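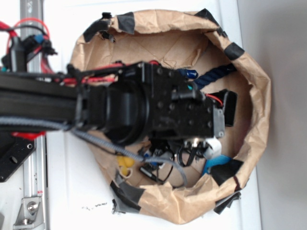
Hullell Parish Allotments – Members' Helpdesk

Ticket 1241: waiting list emails going out twice
Opened by: Manee Wiriya
Looked after by: Abilio Marín
Status: waiting on member

Manee wrote:
Hello all, hope the beans are doing well! I've had two copies of every waiting list email this month, one at breakfast and another at teatime, and my neighbour Lamai says she has too. I did try unsubscribing from one of them, but then both stopped, so I signed up again and now I'm back to two.

Abilio replied, Jul 11, 2024:
Thank you, Manee, and sorry for the bother. I've had a good look and you're on the list twice – once under plot 232 and once under your old plot, 858. Lamai's entry is the same story, left over from when we moved everybody across to Jaidee in the spring. I've taken off the old plot for you both and sent a test message.

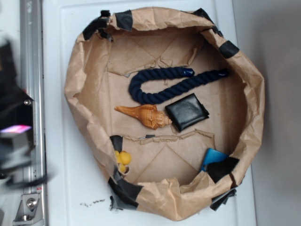

Paper bin, taped at the rim.

Manee wrote:
Only one copy of the test, thank you! The teatime one still came, though, with the old footer on it.

Abilio replied:
Ah, that'll be the evening reminder, which keeps its own list (I'd quite forgotten it did). I've cleared your old plot from there as well. Could you let me know after the next mailing whether you get one or two? I'll keep this open until August.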